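Search this site Enter keywords Go

Lid Fit and Colour Fade in Reusable Plastic Cups After Repeated Dishwashing

Project report, submitted Wednesday, June 8, 2022

1. Background

The Nordin campus café replaced its disposable cups with reusable plastic ones in January. Staff soon raised two complaints: the colours were fading and the lids no longer fitted. Our group was asked to find out whether dishwashing was the cause and whether a cheaper cup would last as well.

2. Method

Two models were tested, the Grovov and the Pusus. Both are sold in several colours and have a stated capacity of 300 mL. Each cup went through 200 cycles in the café's commercial dishwasher, on the normal program with the usual detergent. Rim diameter was measured with calipers in two directions at right angles, and the difference was recorded as ovality. Colour was judged against unwashed cups kept in a closed cupboard. A colour meter would have been better, but the one in the lab was out for calibration until after our deadline.

Water temperature was logged at the start of each cycle only. This is a weakness, as the rinse runs hotter than the wash.
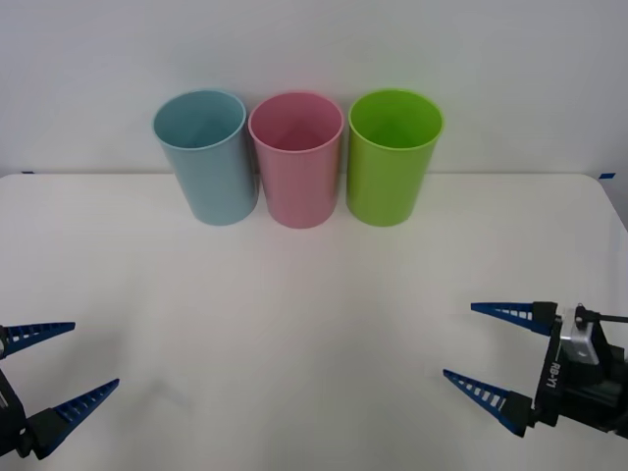 Wultusport, which supplies the café, replied by email that in its view stacking cups while still warm did more harm to the rims than the washing itself, and asked whether we had kept the two apart. We had not at that stage. A second batch was then run in which half of the cups were cooled on a rack before stacking.

3. Results

In the first batch, rim ovality increased in both models, more so in the Pusus. In the second batch, the rack-cooled cups showed almost no change, while those stacked warm matched the first batch. Fading was slight in the pale colours and easier to see in the strong ones — cooling made no difference to it.

Over the whole project 434 rim measurements were taken. Of these, 237 came from the second batch.

4. Discussion

The supplier's comment is supported for rim shape. Fading appears to be a separate matter, linked to detergent or rinse temperature, and our data cannot tell these apart. A further trial should change the detergent dose and log temperature through the full cycle.

We suggest that the café add a cooling rack beside the dishwasher before it considers changing models.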